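Zwischenbericht an die Stiftung Onmont
Projekt: Neuer Webauftritt der Stadtbibliothek Mirnomville
Stand: Donnerstag, 17. Oktober 2019

Seit dem letzten Bericht im April ist die Website nicht online gegangen. Das war auch nicht vorgesehen, wir erwähnen es trotzdem gleich am Anfang, weil uns im Haus täglich jemand danach fragt.

Inhalte
Die Bestandsaufnahme ist fertig. Der alte Auftritt umfasst 307 Seiten, wovon die Leitung bis zum Sommer höchstens die Hälfte für möglich gehalten hätte. Darunter finden sich drei verschiedene Gebührenordnungen, alle mit dem Vermerk »aktuell gültig«, und eine Anleitung zur Verlängerung per Fax. Übernommen werden rund 70 Seiten. Über die Fax-Anleitung wird noch verhandelt.

Gestaltung
Die Agentur Rutkowska hat zwei Entwürfe vorgelegt. Der erste war elegant und hatte keine Suche. Der zweite hat eine Suche und ist immer noch recht elegant, weshalb wir uns für ihn entschieden haben. Der Wunsch einzelner Abteilungen, jeweils ganz oben auf der Startseite zu stehen, ließ sich aus geometrischen Gründen nicht erfüllen. 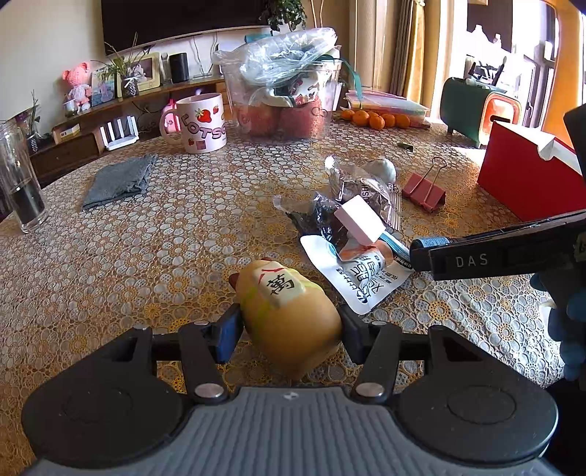
Technik
Der Umzug auf das Redaktionssystem Trononov dauert länger als geplant. Beim ersten Testimport wurden sämtliche Umlaute durch Fragezeichen ersetzt, was den Veranstaltungskalender unerwartet nachdenklich wirken ließ (»Lesung f?r Sch?ler«). Der Fehler ist behoben. Offen bleibt die Anbindung des Katalogs: Die Schnittstelle liefert bei mehr als 20 Treffern eine leere Liste, und wer nach Krimis sucht, bekommt demnach keine.

Schulung
Die Redaktion ist einmal geschult worden, ein zweiter Termin folgt nach dem Katalogtest. Bildunterschriften und Alternativtexte werden inzwischen zuverlässig ausgefüllt. Beim Thema »Bitte keine PDF-Dateien mit Öffnungszeiten« sehen wir noch Gesprächsbedarf.

Mittel
Das Budget wird eingehalten, bis auf 500 Euro für zusätzliche Schriftlizenzen. Die Hausschrift durfte bisher offenbar nur gedruckt werden. Wir bitten um Zustimmung, den Betrag aus dem Posten »Einweihungsfeier« umzuwidmen, der damit allerdings auf Salzgebäck schrumpft.

Nächste Schritte
Katalogtest mit der Ausleihe, danach Prüfung der Barrierefreiheit und Weiterleitungen für die alten Adressen. Einen Starttermin nennen wir, sobald die Krimis wieder auffindbar sind.

Projektleitung Webauftritt, Stadtbibliothek Mirnomville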